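4.2 Letters, Tray and Word List

The spelling material has two parts: a set of lowercase letters and a wooden tray that holds them in a row. We wanted something that could be used at any of the sites without a printed board or a screen, and that a person sitting on the far side of a table could still read. Earlier versions used flat cards. They slid when a neighbor was set down next to them, and a word that had been spelled correctly could drift apart before it was scored.

Each piece carries one white letter on a colored face. We kept to lowercase throughout, as the word list is meant to match ordinary running text. Lowercase does bring a cost. The letters b, d, p and q can be mistaken for each other when a piece is turned, and n and u have the same problem. Words with any of these letters were marked in the list so that errors of orientation could be kept apart from errors of choice. A turned b that reads as q was scored as an orientation error, and the letter itself was counted as correctly chosen.

The tray came out of a pilot run in July at Wiltham, where we compared it with a plain strip of tape on the table. With the tape, people agreed on the order of the letters but often disagreed on whether a gap was meant as a space between words. The tray settled most of this. A letter is either in it or it is not, and letters outside it are ignored in scoring, however close they lie. The final list has 300 words, drawn from the Xolalpa and Flavport lists after removing proper names and words with an apostrophe. The shortest words have 2 letters. We did not balance the list for repeated letters, and Section 5 treats words with a repeated letter as a separate group.

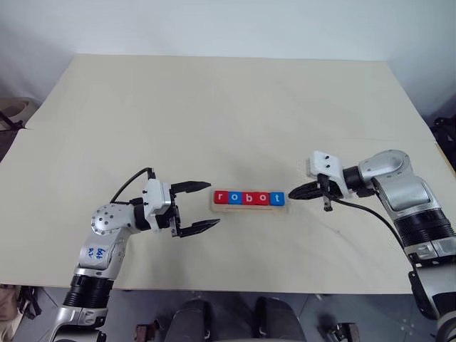
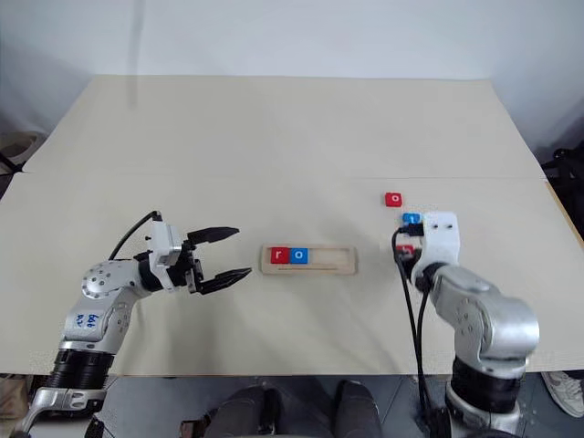

Figure 4. Spelling "robot" in the tray. First picture: the complete word. Second picture: "r" and "o" in the tray, with a second "o" on the table.

Color was the part of the design we discussed longest. A common practice in reading materials is to give vowels one color and consonants another, and the Gridton set we began with follows it. We dropped this rule because it lets a reader check a word partly by its color pattern, without looking at the letters. In our set a color says nothing about the kind of letter, and the same letter can come in more than one color. The word in Figure 4 shows the effect. Its first "o" is blue and its second is red, while "t" is blue and "r" and "b" are both red. Sorting the pieces by color would put a vowel in each pile. The red "o" outside the tray in the second picture is a correct letter for the word, but under the rule given above it does not count until it has been placed.

Repeated letters also raise a question about which copy belongs where. We treat the copies as equal. A word spelled with the red "o" first and the blue "o" later receives the same score, and the color order is recorded but not used in the main results. Spacing inside the tray was scored more loosely than order. Letters that touch and letters with a small gap between them were both accepted, provided that no gap was wider than one piece. Wider gaps were counted as a break in the word. Almost all of the breaks we recorded came in longer words, and they are listed by word length in Table 4.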